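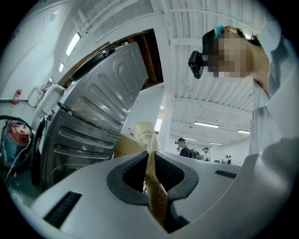 **Figure 3.** Paper bag with printed lettering, upside down, in front of stacked stainless-steel appliances.

### 4.2 Effect of aperture on perceived sharpness

Prints were made from three prime lenses, each stopped down from wide open to f/8 in full stops. Focus was set manually on a test chart and left alone between exposures. The camera stayed on the same tripod, and colour balance was fixed at the daylight setting. Raw files were converted with Fekeo at its default settings, with sharpening turned off.

Thirty viewers each ranked the prints from softest to sharpest at a normal reading distance. Viewers were recruited through the Woldemariam camera club and had mixed experience. Bilal Issa ran the viewing sessions and did not know which lens had made which print. Prints were shown in grey card mounts under a single lamp, and viewers could go back and change a ranking until they handed in the sheet.

Wide open, the centre of the print was judged acceptable for all three lenses, and the corners were judged soft. Stopping down one stop moved the corner rankings more than any later change. Past f/5.6 most viewers could not separate one print from the next, and several wrote "same" on the sheet. These were scored as ties.

The Drasimine lens was ranked lower than its chart readings would suggest. Two explanations were considered. The first is field curvature, which would put the corners slightly out of focus when the centre is used as the reference. The second is lower contrast at the wider apertures, which some viewers may have read as softness. A second series focused at the corner improved its ranking there and left the centre unchanged at f/4 and smaller, so field curvature probably accounts for most of the gap.

All exposures were made at ISO 400. Noise was not rated separately, although a few viewers mentioned grain in the shadows. Sample variation between copies of the same lens was not tested.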